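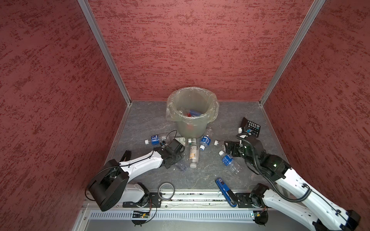 Figure 3. The bottle-clearing cell, with both arms over the floor panel and the lined bin near the back wall.

4. What changed for the clearing crew

4.1 The task and the people who used to do it

We chose bottle clearing because it is dull, constant and oddly hard. At the Fandstead office building, drinks bottles pile up in meeting rooms and kitchens all day long, and before our study the crew gathered them by hand at the end of each shift. That meant a lot of bending. It also meant that the last half hour of the evening belonged to bottles, whatever else was waiting.

The crew's supervisor, Lilibeth Cabrera, worked with us from the first planning meeting, and a good deal of what we now think is right about the cell came from her. She asked early on for a plain lined bin of the sort her people already knew how to empty, and she was firm that the floor should stay a bit untidy. Real rooms have things in them that must be left alone! So desk items such as a calculator, a stapler and a roll of tape may share the floor with the bottles, and the arms have to work around them.

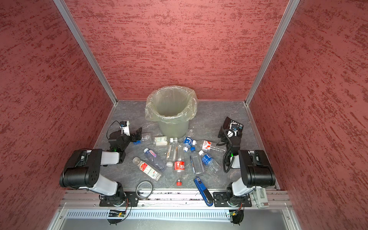

Bottles are also far less alike than we had supposed. Labels differ in colour and size, caps may point any way, and clear plastic on a grey floor is hard for a camera to pick out. Crushed bottles are worse again, as a grip that suits a round body can slide off a creased one. The crew knew all this in their hands. Several of them could tell us, before a finger had closed, which bottle would give trouble, and we began writing their guesses down next to our own logs. We were delighted by how often the two agreed.

By the close of the trial we had logged 2207 picks, of which 330 were marked by the crew as ones they would have done in another order. These marks turned out to be the most useful data we gathered. They showed, for instance, that people clear the space next to the bin first, so that nothing gets knocked under it later, while our planner went for whichever bottle it could see best. We changed the planner to match.

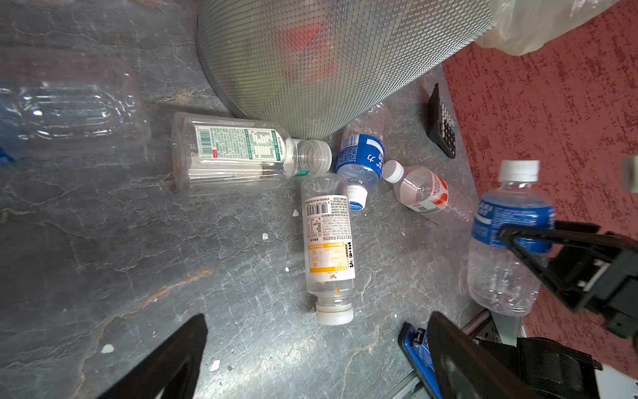 4.2 From picking up to looking after

The largest change was in what the crew did with their time. Under the old routine each person handled every bottle. With the cell in use, one person per shift looked after it: laying out the floor, changing the liner, and stepping in when an arm stopped and asked for help. The others moved on to kitchens and stairwells. Two members of the crew took to the new role so quickly that they were soon training the rest, with a one-page guide they had written themselves (it replaced ours, and it is better).
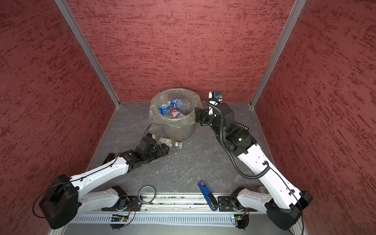
Not everyone liked the change at first. Looking after a machine is quieter work than clearing a room with a colleague, and a few people said they missed the chat. Cabrera answered this by rotating the role every 200 picks, so that no one spent a whole evening alone with the arms. We had not planned for any such rule, and would now put it in place from day one.

There was also the matter of pace. Jivik, our scheduling software, first showed a running score on a screen beside the cell, and the crew felt they were being timed along with the robot. We took the screen down on 20th July. Requests for help went up straight away, and we count this as a good result: people had been leaving the arms to struggle so as not to spoil the score.

4.3 Pay and grading

The role of cell minder had no place in the site's pay grades when we began.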